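Home | Topics | Storage & Repair | Ask | Members | Log in

Loose dividers in a wooden compartment box – glue, or leave dry?

Posted September 1, 2019 by Carter Kowalchuk

I have a wooden compartment box with an open grid on top: a large cell in the middle, medium ones beside it and narrow slots down one side. I want to use it for small stationery and sewing bits. Several of the thin partitions rattle when the box is carried, and the narrow slots are awkward to clean. It stands on a white table. 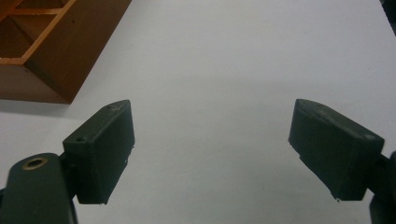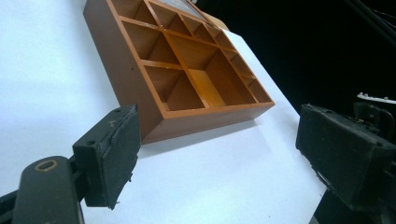
What I would like to know

1. Should the dividers be glued, or will that cause trouble later if a joint moves?
2. The cut edges on top are lighter than the faces. Is it worth staining them to match?
3. How do I get dust out of the narrow slots without scratching the finish?

The box measures 33 cm along the long side. I have had it since April and it has been kept indoors the whole time. I have PVA, a hide glue I have never opened, and 124 and 600 grit paper. (The first number is what is printed on the packet. It came from a shop in Stoston and I have not seen that grade anywhere else.)

Mac Carthaigh

Do not glue everything. Find out first which partitions are loose. Hold the box level, press each divider lightly at the top with a fingertip and mark the ones that move with a bit of low-tack tape. In a grid where the pieces cross over each other, one slack joint can make its neighbours rattle, and you may only have to deal with one or two.

For a joint that moves slightly, cut a strip of thin paper, fold it once and push it into the gap with the back of a knife. Trim it flush. It can be pulled out again. If the rattle is still there, use hide glue, not PVA. Hide glue can be softened later with warmth and moisture, so the divider can come out if it splits. Put it on with a cocktail stick, a very small amount at the bottom of the joint only, and wipe off what squeezes out before it skins over. Cured glue on a glossy finish is hard to remove and will show in the large cell, where there is most light.

Check the date on the bottle. Liquid hide glue goes off, and old stock stays tacky. Put a drop on scrap and leave it overnight.

On the edges, I would leave them alone. Stain creeps down over the side faces, and on a thin divider there is no room to mask properly. If they feel rough, one pass with the 600 wrapped round a flat stick is enough. Keep the other paper away from it. If the outside is veneer it will go through at the corners very quickly.

Lesia

Vacuum with a stocking over the nozzle. Works for mine.

Gokanmont

Agree with most of the first reply, but I would clean before doing any of the repair. Dust in a joint stops glue from holding and packs down under a paper shim.

For the slots use a flat artist's brush, dry, slightly narrower than the gap. Tip the box so that the slots run downhill and brush towards the low end. A cotton bud leaves fibres on the divider edges. Compressed air moves the dust into the next cell. If something sticky is left, dampen the brush with water, squeeze it nearly dry and go over the spot once, then let the box stand open for a day before putting anything in it.

I line the larger cells with card cut 1 mm undersize – it lifts out for cleaning and takes the scratches from scissors and pins. Felt looks better but holds on to needles. In the narrow slots I use no lining at all, as it takes up too much of the width.

Carter Kowalchuk

Thanks. Will start with the brush and the tape. The hide glue has no date on it that I can find, so I will do the drop test.

Viewed 186 times

Related
Removing old felt from a drawer base
Box lid sits proud at one corner
Hide glue: how long does it keep?
Cutting card liners square without a guillotine
White marks on varnished wood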